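How to Oil Old Wood Boards (and Love Them Again)

Posted 20/12/2023 by Trygve Söderlund in Wood and Finishes

I have oiled floors, shelves, a bench top and one very patient garden door, and I still get a thrill when the first wipe of oil goes on and all that grain jumps out at you.

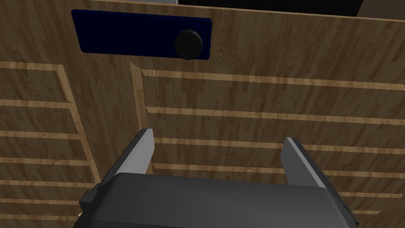 Which boards is this for?

Any bare or oiled wood that lives indoors and gets touched, walked on or leaned on. Plank walls, tabletops, workbenches, shelves, floors. Softwood and hardwood both take oil well, though softwood drinks more of it and will want an extra coat.

If your boards have varnish on them, you have a bigger job ahead, and all of that varnish needs to come off first. Oil has to get into the wood to do any good, and varnish is there to keep things out. A quick test: put a few drops of water on a spot in the corner and go make coffee. If the water is still sitting there in a neat bead when you come back, you have a sealed surface. If it has left a dark patch, you're good to go. (An old oil finish that's still in fine shape can bead up a bit too, so try two or three spots, including a worn one.)

Old painted boards are another story. If the paint may be from the lead days, get it tested before you put any sandpaper near it. I won't cover that here.

What you need

A vacuum with a brush head
A bucket, warm water and a little mild dish soap
Sandpaper in medium and fine, plus a sanding block
A stack of lint-free cotton rags (old T-shirts are perfect, cut the seams off)
A small brush for edges and gaps
Hard wax oil or plain drying oil, enough for the area
Mineral spirits for cleaning up
Gloves, and a dust mask for the sanding
A metal can with a tight lid, for the rags

I use Engström floor oil for nearly everything, mostly out of habit. Dardo Barrientos, who taught me all this in his shop in Melthorpe, swears by plain boiled linseed and thinks I'm paying for the label. We have had this argument many times and both our tables look great. Pick one, read the can, and stick with it for the whole job.

How much oil?

More than you'd guess for the first coat and a lot less after that. My big project was the upstairs at the old Brurby schoolhouse, 191 boards if you include the short ones in the closet, and the first coat used up more oil than all the others put together. For a single tabletop, the smallest can they sell will do, with some left over for touch-ups. The can will have a coverage figure on it. On thirsty old boards, don't trust it for coat one.

Step 1. Clean like you mean it

Vacuum everything, and go along the gaps slowly. Crumbs of grit hiding in a gap will find their way under your rag later, and then you're dragging them over your nice fresh finish. I say this as a person who has done it!

Then wash. Warm water, a small squirt of soap, and a cloth that's been wrung out until it barely drips. Work with the grain. Change the water when it turns gray, and it will. Go over everything once more with clean water to get the soap off, then let the boards dry overnight at the very least. In a cold or damp room, give them longer.

Greasy spots, like you get around a kitchen table where hands rest, can be wiped with a rag and mineral spirits. Open the windows for this part.

Step 2. Check for trouble

While the boards are drying you have a good excuse to get down close and look. Run your palm over the surface (gently, splinters are real). Push down any nail heads that stick up. Glue loose splinters back with a dab of wood glue and a strip of tape.

Gaps are fine. Wood moves with the seasons, and a gap that's wide open in winter may be nearly shut by July. I used to fill them all with filler and then watch it crack and crumble out, so I've stopped. If a gap bothers you, glue in a thin strip of matching wood along one side only.

Dents can often be steamed out. Put a damp cloth over the dent, touch it with a hot iron for a few seconds, lift, look, repeat. The fibers swell back up. It doesn't work on cuts or gouges where wood is missing, but on a plain dent it feels like magic. Let the spot dry fully before you sand.

Step 3. Sand, but not too much

Start with medium paper on a block and go with the grain, always. Cross-grain scratches hide until the oil hits them, and then they're all you see. You want an even, dull surface. You don't need to grind away every mark. I like a few ring stains and scuffs left in, and a board that's been sanded back to brand new looks odd beside its neighbors.

Then switch to fine paper and go over it all again. Stop there! It's tempting to keep going finer and finer until the wood feels like glass, but a surface that smooth won't take in as much oil, and the color comes out pale.

Knots are harder than the wood around them. If you press hard with soft backing you end up with a little hill at every knot, so use a firm block and a light hand.

Vacuum again. Then wipe with a rag that's just barely damp with mineral spirits, and let that dry off.

Step 4. Try a test patch

Choose a corner that's out of sight and oil a piece the size of your hand. Leave it a day. Oil makes wood darker and warmer, sometimes by a lot, and it's much nicer to find that out on a corner. If it's too dark or too orange for you, there are oils with a touch of white pigment that keep things lighter.

Step 5. The first coat

The fun part! Stir the can well (don't shake it). Pour a small puddle and spread it along the grain with a rag, two or three boards at a time, going the full length of each board before you start on the next ones. If you stop halfway down a board, you can get a lap mark where the wet oil meets the half-dry oil, and those are a pain to blend out. Use the small brush along edges and around anything fixed to the wood that you couldn't take off.

On a floor, plan your way out. Please. I once oiled myself into the corner at the Brurby place, the far one with no window, and had a long time to think about it.

Let the oil soak in. Some spots will go dull fast, and those want more, so add a little. After 13 minutes or so I start wiping back, but your can may say otherwise and the can wins. Wiping back means taking a clean, dry rag and rubbing off every bit of oil that's still sitting on top. When you think you're done, do it again with a fresh rag. Leftover oil on the surface dries into a sticky film that picks up dust for weeks.

About those rags

Please don't skip this bit. Rags soaked with drying oil can heat up on their own and catch fire, hours after you've gone to bed. Don't ball them up and don't toss them in the trash. Put them in the metal can, cover them with water, close the lid, and check how your town wants them handed in. If you'd like to dry them first, lay them flat outside, one layer, on concrete or gravel, well away from the house. Dardo hangs his on a wire fence, spread wide open, and lets them go stiff.

Step 6. More coats

Wait for the first coat to dry, usually a day. Rub the surface lightly with fine paper or a white scrubbing pad to knock down any raised fibers, vacuum, and oil again. Thin this time. The second coat should go so much further that you'll wonder if you're doing it wrong.

Two coats are enough for a wall or a shelf. A table or workbench is happier with three, and floors in a busy hallway can take four.

Step 7. Let it cure

Dry to the touch is a long way from cured. You can walk on the floor in socks after a day or two, but keep rugs, wet glasses and heavy furniture off it as long as the can tells you. I go for a full two weeks before I put anything with rubber feet on a new finish. Rubber can leave marks that don't come out.

Keeping it up

Wipe spills when you see them. Clean with a damp cloth and go easy on the soap. Once a year, or whenever a patch starts looking dry and gray, clean it and rub in a thin coat of the same oil. You can do just the worn part, and it will blend in - this is the big reason I love oil over varnish.

Questions I get a lot

My boards are still tacky after a week. Help?
Too much oil was left on top. Wet a rag with a bit of mineral spirits, rub the sticky areas, and wipe dry with a clean one. Then open a window and wait.

Can I use olive oil or some other cooking oil?
Please don't. It never hardens and in time it can go rancid and smell.

What about cutting boards?
Use something sold as food safe and follow its label. Floor oil isn't what you want under your bread.

Can I oil in winter?
Sure, if the room is heated. Cold oil is thick and slow, so bring the can indoors the night before.

Where do you find old boards?
I got my last batch from the salvage yard in Itolbridge. Bring gloves and a magnet to check for hidden nails, and get there early, as the long ones go first.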